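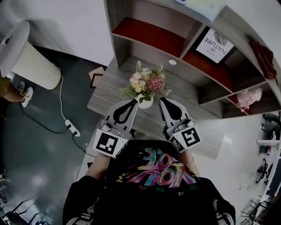
Should a desk with cubbies built above it be used for display as well as for storage?
It should be used for one of them per cubby, and the decision should be made before anything is put in.

The question sounds minor. I have fitted out small rooms for a living for long enough to think it decides whether the desk gets used. A desk with a shelving unit over it has two kinds of surface, the top and the openings, and most owners treat them as a single supply of space. Items move down from the openings to the top when someone needs to reach behind them, and they stay down. Within a month the working area is whatever is left between the vase and the pen cup.

My position is that decorative objects belong in the openings and almost never on the work surface. I make one exception, for a single object with a small footprint, and a vase of artificial flowers is a good candidate. It needs no water, so a knock costs nothing but the time to stand it up again. A small white vase also reads clearly against a gray top. The usual objection is that artificial flowers look artificial. They do, at close range. In pale pink and cream, with a few daisies and some green, the effect is acceptable from the chair and good from the door.

Placement matters more than the choice of flower. The vase goes at the back, in front of the divider between two cubbies if there is one, so that it does not block an opening. On a desk 26 inches deep, a vase centered front to back leaves too little for a keyboard and forearms. Pushed to the rear, it takes up depth that a seated person rarely uses. Duygu Aydoğan, with whom I share a workshop, disagrees and puts hers at the left front corner, on the grounds that flowers at the back collect dust. Flowers at the front collect sleeves.

Color inside the openings is the second point. A gray unit with every back panel in gray is dull, and a gray unit with every back panel in a strong color is tiring. Dark red in some of the cubbies works well. The red gives the eye a stop, and objects placed against it need to be pale or they vanish. A pale cloth can be left on top of the unit without much harm. A rust-red cloth near red panels is a nearer match than I would choose, but it holds together better than a third accent color would.

Framed prints are harder. A print leaned inside a cubby should be slightly smaller than the opening, with a black border if the unit is light or mid gray. Lean it; do not hang it. The back panels on units of this type are thin, and the Kumetti range I used to order had panels that would not hold a screw at all. Prestel frames come with a fold-out foot that takes up more depth than the cubby can spare, and I remove it. A strip of felt along the lower edge stops the frame from sliding.

Soft toys get a cubby of their own, low and to one side. I have had clients apologize for a plush toy on a desk unit, and I see no reason for it. A pink plush in a lower opening occupies space that is awkward for books anyway, and it is the one thing on the unit that can be dropped without consequence. What I advise against is sharing that cubby with paper, which creases.

The limit I work to is half. If a unit has 14 openings, no more than seven hold things that are only looked at. Taner Toprak, who took over my August jobs, considers this too generous and allows a quarter. His clients store more and, in my observation, also pile more on the top of the unit, where it cannot be reached from the chair.

Last, power. Cables are left out of nearly every article on desk styling, and they do more to spoil a corner than any ornament. A floor-standing appliance beside the desk, a humidifier or a lamp, needs its own route to the outlet. A white cable on a dark floor is visible from anywhere in the room. Either run it along the baseboard or fix the power strip to the underside of the desk, 28 inches up in most cases, and take the slack with it. Clips cost very little. I fit them on the same visit as the shelves and put them on the same invoice.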